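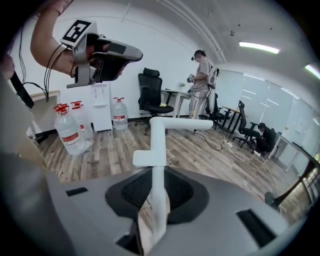
*A hand-held gripper with a square marker mounted on top.*

The Fluvar note-taking tablet has been on my desk since November, and I am now in a position to report on it at the length several readers have requested. My earlier post dealt only with the unboxing and the first evening of setup. The present one concerns daily use, with particular attention to the pen, the writing software and the synchronization service.

The tablet replaces an Adams slate that I used for four years. I did not wish to retire the Adams, but its battery no longer lasted through a full morning of meetings, and the company has stopped supplying parts for that model. Before purchasing the Fluvar I transferred 1,012 pages of handwritten notes to my computer. Of these, 836 were converted to searchable text without manual correction. The remainder consisted largely of diagrams, marginal remarks and pages written on the train to Etstead.

**The pen**

The pen supplied with the tablet is light and slightly thicker than an ordinary ballpoint. It requires no charging. The tip is firm, and the surface of the display offers enough resistance that small handwriting remains legible. I write with the left hand, and palm rejection has been dependable except when I rest my wrist on the lower corner, where the page menu opens without being asked. Marietjie Venter, who reviewed the same model on her own site, reports an identical problem. She resolved it by moving the menu to the top of the display, a setting found under Page Layout and nowhere in the printed guide.

Replacement tips are sold in packs of five. I have changed the tip once.

**The software**

Notebooks may be arranged in folders, and each notebook may hold up to 200 pages. I consider this limit too low. A single project filled its first notebook within weeks, and the continuation must be opened separately, with its own index. Search does extend across both, and the results appear quickly.

The eraser deserves separate mention. It removes whole strokes by default, and the alternative setting, which removes only the part touched, returns to the default each time a notebook is closed. I have written to the manufacturer on this subject and have received a courteous reply with no date attached.

**Synchronization**

Fluvar provides its own service, which is free for the first year. I used it for 31 days before moving to Wukier, at the suggestion of Oratile Ntuli. Wukier preserves folder names and retains earlier versions of a page, and I have already had cause to recover one. Setup requires an access code generated on the tablet itself. The code expires after ten minutes, so the computer should be ready beforehand.

Readers who depend on shared notebooks should be aware that two persons cannot edit the same page at once. Changes made second are saved as a separate copy, marked with the name of the device.

Catalina Medina has asked whether the tablet is suitable for sheet music. I have not tested it for that purpose, but the display is smaller than a standard printed score and page turns take a noticeable moment. The cover, sold separately, arrived last week and will be discussed in a later post along with the keyboard.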